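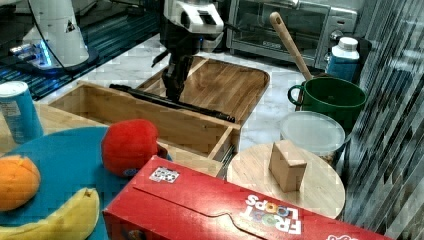

Wooden tray and open-topped box on a marble countertop

Flirkari Storage Add-on for Kelludico

Sold by: Talgate
Type: Gameplay add-on
Works with: Kelludico desktop edition, 2.4 and later
Multiplayer: Yes (server and every client need it)
Delivery: Download from your Talgate library
License: One household, unlimited worlds

Overview

Flirkari adds working storage to Kelludico. The base game gives you one chest, one barrel and a shelf that only holds decorations. Flirkari adds 47 new blocks, most of them containers, along with a small set of parts for moving items between them. Everything is built from materials already found in the base game, so you can add it to a world you have been playing for years and start using it without exploring new land.

The add-on is made for players who have outgrown a wall of chests and don't want a full machinery add-on with power, fuel and wiring. Flirkari uses no power. Containers pass items along rails, and the rails run on their own as long as the area is loaded.

What's included

Crates. The basic unit. A crate holds one kind of item, up to 1576 of it, and shows the item and the amount on its front. Right-click to take one stack, sneak and right-click to take a single item. Hitting the crate with a full stack in hand puts the stack in.

Trays. Low containers with nine slots. A tray has no lid and can be placed on top of any full block, including another container. Items in a tray are drawn in the world, lying where you put them. Trays can be stained in any of the base game dyes.

Drawers. A drawer block has one, two or four drawers. Each drawer opens separately and can be named with a tag. Drawers stay open until you close them. An open drawer takes items dropped into it from above, which makes it a simple input for a sorting line.

Cabinets. Two blocks high, with doors. A cabinet holds 80 stacks and has a search box in its window. Typing part of a name grays out everything else.

Bins. A bin destroys what goes into it after five minutes. Until then you can open it and take things back out. Bins can be switched off in the world settings if you would prefer that players on your server not have them.

Rails, lifts and gates. Rails move items sideways, lifts move them up or down, and gates decide what may pass. A gate accepts a list of up to 12 items, or a group such as "all planks" or "all food". Gates check the list from top to bottom and stop at the first match.

Ledger. A book that shows the contents of every Flirkari container within range in one list. Click a line and the container glows through walls for a few seconds. The range is 32 blocks by default and can be raised to 300 in the settings file. Very long ranges can slow down older computers in a crowded base.

Requirements

Kelludico desktop edition 2.4 or later. The console and tablet editions don't load add-ons and will not run Flirkari. You also need the Talgate loader, a free download. If you already use any other add-on from us, you have the loader.

Flirkari needs very little memory by itself. Most of the cost comes from drawing items in trays and on crate fronts. If your frame rate drops in a large storage room, open Options, Add-ons, Flirkari and set "Item drawing" to Near or Off. The containers work the same with drawing off.

Installing

1. Close the game.
2. Back up your world. The worlds folder can be opened from the main menu under Worlds, Open Folder.
3. Download the file from your Talgate library. Leave it zipped.
4. Put it in the add-ons folder next to the loader.
5. Start the game and check that Flirkari appears in the add-on list.
6. Load your world. The first load takes longer than usual while the new blocks are registered.

On a server, do the same in the server folder and restart. Players who join without the add-on will get a message with its name and version number and will be sent back to the menu.

Updating

Replace the old file with the new one. Don't keep both. If two versions are in the folder, the loader picks the first one it finds, and that may be the older one. Your containers and their contents are stored in the world and are left alone by an update.

Worlds from Flirkari 1 can be opened in Flirkari 2. Old double crates turn into two single crates, with the contents split between them. Gate lists longer than 12 items are cut at the twelfth, so write down any long lists before you update. There is no way back to version 1 once the world has been saved.

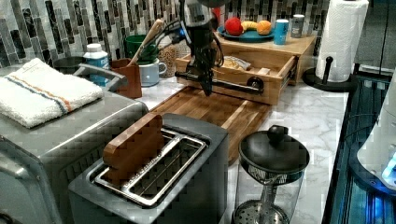 Settings

All settings can be changed from the Options menu in single player. On a server they are in flirkari.cfg, which is created the first time the server starts with the add-on in place.

Crate limit: sets how much a crate can hold. Lowering it does not remove items already stored. The crate will simply refuse more until it is under the limit.

Rail speed: Slow, Normal or Fast. Fast is best left for small systems. Items on Fast rails can skip a gate if the server is lagging, and then they end up at the end of the line.

Bins: On or Off. Bins already placed when the setting is turned off become ordinary nine-slot containers.

Drawer sounds: On or Off.

Locks: Off, Owner or Group. With Owner, only the player who placed a container can open it. Group uses the base game's party list. Server operators can open everything under all three settings.

Working with other add-ons

Guerra: supported. Castle storerooms and kitchens from Guerra can be switched to use Flirkari containers when a new castle is created. Castles that already exist in your world keep the containers they have. Siege damage can break crates, and a broken crate drops its contents in a sack that lasts ten minutes.

Other storage add-ons: these usually load together without trouble, but rails will not feed another add-on's containers unless that add-on uses the standard item connection. Check its page for this.

Minimap add-ons: no known problems.

Texture packs: any pack works. Packs without Flirkari textures show ours for the new blocks. Pack authors can download our blank template from the Files tab and may include altered versions of our textures in their packs, free or paid, with a credit line.

Known issues

Trays placed on slanted roof blocks float slightly above the surface.

The Ledger counts items on a moving rail as belonging to the container they came from. The number corrects itself when the item arrives.

If a lift is broken while carrying items, the items drop at the bottom of the shaft even if they were near the top.

Tag names with accented letters may show a blank square in the small font. Use the large font setting until this is fixed.

A four-drawer block next to a world border can't be opened from the border side.

Changes in the current version

Added the four-drawer block in all wood types.
Added "all food" and "all seeds" to the gate groups.
Cabinets now remember the last search for each player.
Crates no longer show the wrong amount after a server crash.
Fixed lifts stopping when two players opened the same container.
Fixed a crash when dyeing a tray that was being emptied by a rail.
Removed the old crate recipe, which clashed with the base game's fence recipe.

Common questions

Can I remove Flirkari from a world later? Yes, but empty the containers first. When the add-on is missing, its blocks turn into plain planks and the contents are lost. Restoring the add-on does not bring them back once the world has been saved.

Do rails work when nobody is near them? They work in any loaded area. Use the base game's anchor block if you want a line to keep running while you are away.

Can I use it in a recorded playthrough or stream? Yes, including ones that earn money. A link to this page is welcome and is not required.

Does my whole group need to buy it? Each household needs one license. A server owner may not hand the file out to players.

Will there be a version for Kelludico 2.3? No. The container window changed in 2.4 and Flirkari depends on the new one.

Support and refunds

For help, use the Support tab and include your loader log. The log is in the same folder as the loader and is named talgate.log. Without it we can rarely tell which add-on caused a crash. Support messages are answered in the order they come in, and replies can be slow in August.

Refunds are available within 14 days of purchase from the order page. After a refund the file is removed from your library and no longer receives updates.

Related products

Guerra: castles, sieges and hired guards
Talgate Texture Bundle: alternate looks for all Talgate add-ons
Flirkari Server License: for public servers that distribute the add-on to players through the loader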